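4. Préparer l'exercice du feutre

Ce chapitre suppose que le bras Darkadance est fixé, alimenté, et que vous avez fini de l'admirer. Si le logiciel Soliman ne le reconnaît toujours pas, retournez au chapitre 3. Il vous attend, il a l'habitude.

4.1 La table

1. Débarrassez la zone de travail. Tasses, tournevis, pièces « qu'on rangera demain » : tout s'en va.
2. Vérifiez le serrage des pinces de mât. Une pince serrée à la main est une pince desserrée.
3. Posez le pot à crayons, puis le feutre couché devant lui, bouchon en place. 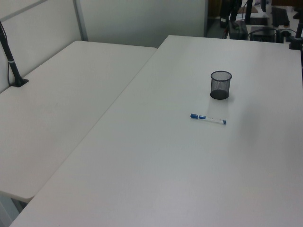
Le choix du pot a occupé l'atelier de Drimholm plus longtemps que le câblage. Les gobelets en plastique se renversent dès qu'on les effleure, les bocaux font un bruit qui use les nerfs. Un pot en treillis métallique noir, vide, posé vers le milieu d'une table blanche, se repère bien et ne coûte presque rien. Un feutre à bouchon bleu et corps blanc convient aussi, même si le blanc sur blanc demande un peu de patience au réglage du contraste.

Note – Si vous accolez deux tables, ne placez jamais le feutre près de la jointure. Il roulera dans l'interstice, et c'est vous qui irez le chercher.

4.2 L'approche

4. Dans Soliman, chargez le profil Oster et réglez la vitesse sur 15 %. Vous trouverez cela lent. C'est voulu.
5. Ouvrez la pince complètement avant toute descente.
6. Amenez-la au-dessus du feutre, doigts vers le bas, et arrêtez-vous là. Regardez l'ensemble de côté, puis de face. Les deux points de vue ne racontent pas toujours la même histoire.
7. Contrôlez que le pot reste en dehors de la trajectoire des doigts. Décalez-le au besoin, puis enregistrez sa nouvelle position.

Attention – Gardez une main près de l'arrêt d'urgence et l'autre dans votre poche. Le réflexe de redresser le feutre « juste un peu » pendant que le bras est sous tension est à l'origine de la plupart des jurons entendus à l'atelier.

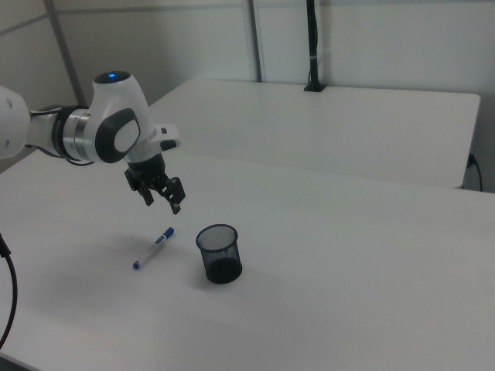 4.3 La prise

8. Descendez par pas de 2 mm jusqu'à ce que les doigts encadrent le corps du feutre. Évitez de saisir le bouchon : il finirait dans la pince, et le reste sur la table.
9. Fermez à force minimale, puis remontez de 18 cm avant tout déplacement latéral.
10. Alignez la pince sur l'ouverture du pot, descendez, relâchez.

En cas d'échec, reprenez à l'étape 5. En cas de réussite, recommencez aussi – une seule fois ne prouve rien. Les réglages de force sont détaillés au chapitre 5.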